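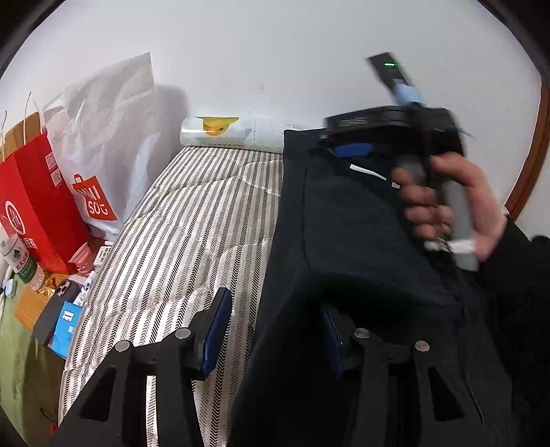

Housing and Linen Services — Staff Lodging

Room Turnover and Safety Inspection: Checklist with Comments
Osport site, long-stay rooms
Revised 29 January 2022

Use this checklist when a long-stay room changes hands, and again in May for rooms that have had the same occupant all winter. Fill in one sheet per room. Mark each item OK, Fix, or N/A. Anything marked Fix needs a comment, even if it is only a few words. "Bad" is not a comment. Write what is wrong and where.

The comments printed under the items come from past inspections. They show where we have found problems before, so read them the first few times you do a round.

Before you go in

1. Notice given to the occupant the day before. OK / Fix / N/A
Comment: A note under the door does not count. Use the sign-out book at the desk.

2. Master key signed out. OK / Fix / N/A
Comment: Two keys went missing last year for a whole afternoon. Sign the key back in before you take your break.

3. Room number on the sheet matches the number on the door. OK / Fix / N/A
Comment: Rooms in the Destar wing were renumbered. The old numbers are still on some of the fuse labels. Go by the door.

Door and exit

4. Door opens all the way and closes by itself. OK / Fix / N/A
Comment: If the closer has been unhooked, mark Fix and hook it back. Occupants unhook them when they move furniture.

5. Nothing hung over the door or behind it that stops it from opening flat. OK / Fix / N/A

6. Evacuation plan posted and readable. OK / Fix / N/A
Comment: The plans in the Van Dijk annex still show the old stairway. Replace any you find. Spare copies are in the office, top drawer.

7. Window opens, and the restrictor holds. OK / Fix / N/A
Comment: Push on it. Looking at it is not enough. One restrictor on the upper floor was held in by paint.

Smoke alarm and heat

8. Alarm present, test button sounds. OK / Fix / N/A
Comment: Write the date on the alarm in the comment space. Units older than the date on the office list get swapped, working or not.

9. Nothing within 300 mm of the alarm. OK / Fix / N/A
Comment: This includes string lights and tall shelving.

10. Heater clear on all sides. OK / Fix / N/A
Comment: The most common Fix on the whole sheet. Towels and socks, mostly. Move them, tell the occupant, and write it down.

11. No portable heater over 2000 watts. OK / Fix / N/A
Comment: The rating is on the plate at the back or underneath. If the plate is missing or can't be read, the heater goes to the office.

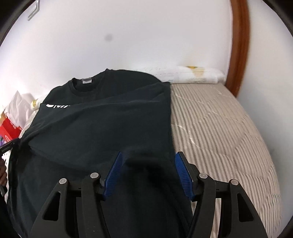
Section C: Beds and Bedding

12. Bed frame steady, all legs on the floor. OK / Fix / N/A
Comment: Lean on each corner. The Cultar frames loosen at the head end. The hex key is taped inside the linen cupboard.

13. Slats complete and seated. OK / Fix / N/A
Comment: Lift the mattress at the middle, not only at the foot. Cracked slats get replaced in pairs.

14. Mattress surface and seams checked on both sides. OK / Fix / N/A
Comment: Look along the piping and under the handles with a flashlight. Dark specks or shed skins mean stop, close the door, and call the office. Do not carry anything out of the room, including the linen.

15. Topper or quilted cover free of burns, tears and loose stitching. OK / Fix / N/A
Comment: Loose quilting catches on zippers and gets worse with every wash. A pulled thread can stay. A hole cannot.

16. Care label still attached to cover and pillows. OK / Fix / N/A
Comment: The laundry will send back unlabeled items. Mark Fix and put the item in the separate bag.

17. Bed far enough from the heater and from any outlet in use. OK / Fix / N/A
Comment: Charging phones under a pillow is not allowed. We have this in the house rules but it needs repeating.

Clothing and personal items on or near the bed are the occupant's. If you need the mattress clear, ask them to move things. If they are out, skip items 13 and 14, mark them N/A, and come back. On a turnover, when the occupant has already left, bag what you find, write the room number on the bag, and enter it in the lost property book. Check pockets for lighters and batteries first. These go in the metal tin, not in the bag.

Floor and walls

Carpet edges, thresholds and loose tiles are the main things here. Walk the room once in your normal shoes and once dragging a foot. It feels silly but it finds lifted edges that you would step over without noticing.

Floor clear from bed to door. OK / Fix / N/A
Comment: We are not inspecting for tidiness. The question is whether a person could walk out in the dark without tripping. 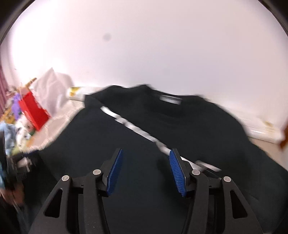

The same goes for extension cords, which must not cross that path at all, taped down or otherwise. If the only working outlet is on the wrong side of the room, that is a repair job and goes on the blue form.

Marks on walls. OK / Fix / N/A
Comment: Scuffs go on the painting list. Brown rings, soft plaster or a musty smell go on the repair list — these are leaks until somebody shows otherwise.

Skirting board tight to wall. OK / Fix / N/A

Follow-up

Fix items in the door, alarm and heat sections: same day. If that can't be done, the room is not handed over.

Fix items for bedding: before the next occupant, or within the week if the room is in use.

All other items: by the next round.

Staple repair forms to the back of the sheet. Sheets go in the binder by wing and then by room, newest on top. Please stop filing them by date.

Inspector's initials: ______
Room: ______
Keys returned: yes / no
Further comments: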